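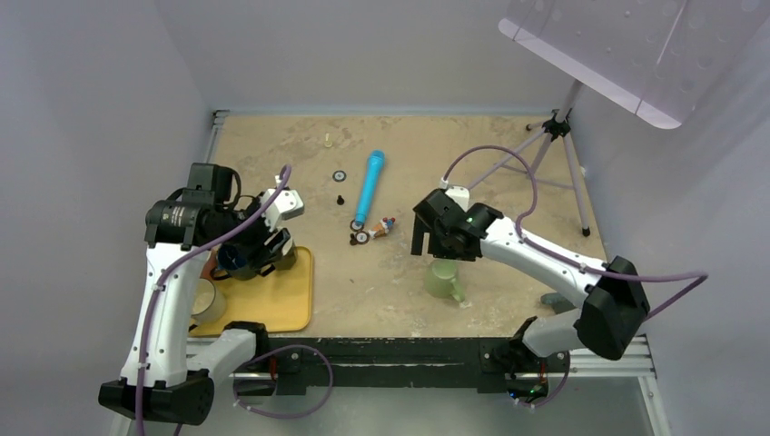 According to Nicanor Calvo, most glaze faults get blamed on the glaze. The body underneath is the usual culprit, and the firing record will show it if anyone kept one.

Calvo has tested stoneware for Lekham, a small maker of kitchen pottery, through two changes of clay supplier. The first, Gallardo, sold a body that took up very little water. The second, Erilska, was cheaper and needed a longer hold at top temperature.

"We ran the old schedule on the new clay," he said. "The pieces looked fine. In March the returns started, all with fine cracks in the lining glaze."

His method is plain. A fired piece is dried and weighed, boiled, left to soak, wiped and weighed again. The gain in weight, divided by the dry weight, gives the absorption. He tested 124 pieces from the Erilska clay and logged the shelf position of each one.
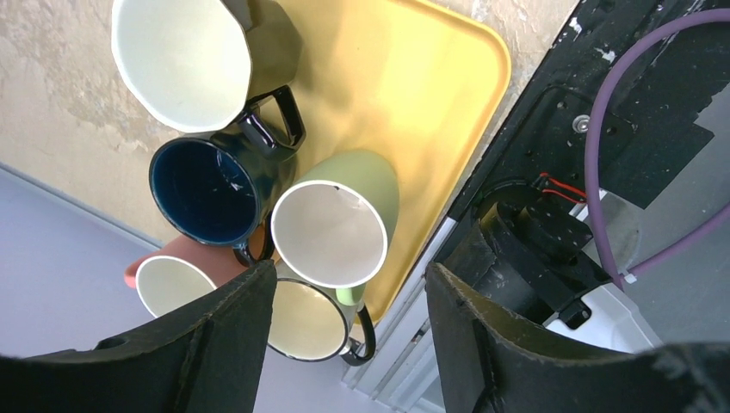

The high readings came from the bottom shelf, where the kiln ran cool. "Cones told us that on the first day," he said. "The controller only knows the temperature at the thermocouple — it has no idea what the bottom shelf is doing."

Lekham now places cones on every shelf and holds seven minutes longer at the top. Calvo would have preferred a slower climb as well, but the kiln is shared and the hours were refused.

Asked whether a different glaze would have hidden the problem, he said it would have, for a while. "A glaze with lower expansion stops the cracks. The body still takes up water, and the foot is bare. Put that in a microwave and the handle gets hot."

He is now repeating the test on a third clay, Nukden. The first batch is drying.

Contact | Copyright 2022 | Back to top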